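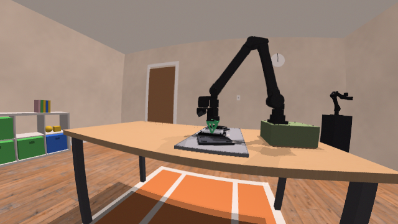

How many demonstrations should I record before I train anything?

I've got teleoperation working in my simulator, with a small leader arm that I move by hand and a bigger follower arm that copies it. The task is dull but I'd like to get it right: pick up a flat part from a tray and put it down on the table. I've read everything from "a handful will do" to "thousands or don't bother", and I can't find a middle. I've recorded 11 so far, all with the tray in the same spot, and my hand is already getting tired. Do I carry on, or train on what I have and see what comes out?

Also, is it bad if some of them have a fumble in the middle? I tend to overshoot on the way down and then have to come back up for another go.

Posted by rinby_bench

mabaso_arms

Train on what you have tonight! I mean it. You won't get a good policy out of 11 recordings, but you will find out whether your whole chain works, and that is worth so much more at this stage than another evening of recording. The first time I did this I recorded for days and then found my gripper signal was being saved as the measured opening, when I wanted the commanded one. With a thin part the two are very different, because the fingers stop on the part while your hand keeps squeezing. The trained arm closed just far enough to touch and then lifted nothing at all. Every recording had to be done again.

So: train, run it with the tray exactly where you had it, and watch the approach. If the arm heads for the tray and comes down in more or less the right place, your observations and actions are lined up and you can record with a light heart. If it drifts off or shivers in mid-air, look at your time stamps before you blame the number of demonstrations.

After that, move the tray. Turn it a bit, slide it a bit, start the arm from a different pose – the variety does far more for you than the raw count. I'd take a small set with the tray all over the reachable area over a huge set with it in one place, every time. I do mine in blocks, 7 tray positions and a short rest, then another 7. When my hand gets tired my movements get jerky, and the policy picks that up beautifully, the little monster.

On fumbles, keep the ones where you recover cleanly. Coming back up and trying again is a lovely thing for the arm to have seen. Bin the ones where you sat still for ages wondering what to do, or trim the pause out. Long pauses teach it to pause, and then it may never start again.

Have fun with it, the first time it goes down and grips by itself is brilliant.

surnville_tom_cat

depends on the task. more is better. I used 2 cameras and it helped a lot

ela_k

Agree with nearly all of what mabaso_arms wrote, so I'll only add the bit about overshooting, as I had the very same trouble and it drove me up the wall.

Check your scaling between the leader and the follower. If the leader is much smaller, a tiny wobble of your wrist turns into a big swing at the far end. I halved the speed of the follower near the tray (a foot pedal does it, hold down for slow) and my overshoots nearly vanished. It does mean that hand and arm get out of step, so you need some way of lining them up again before you let go of the pedal, otherwise it jumps. Mine glides back over a second or so and I leave that part out of the recording.

For flat parts I also found it easier to come down straight, stop just above, square the fingers up to the edge and only then go in. Slower for you, but the recordings look much more alike, and the grip was what mine struggled with most. Rest your elbow on something as well!

One thing to watch in simulation: save the seed and the starting pose with each recording. I didn't, and when I wanted to replay my old demonstrations with different lighting I couldn't. Really wish I had them now.

rinby_bench

Thank you both, this is great. Training is running now with the original 11. I checked the gripper signal first and yes, it was the measured one. Back to the tray tomorrow morning with a cushion under my elbow.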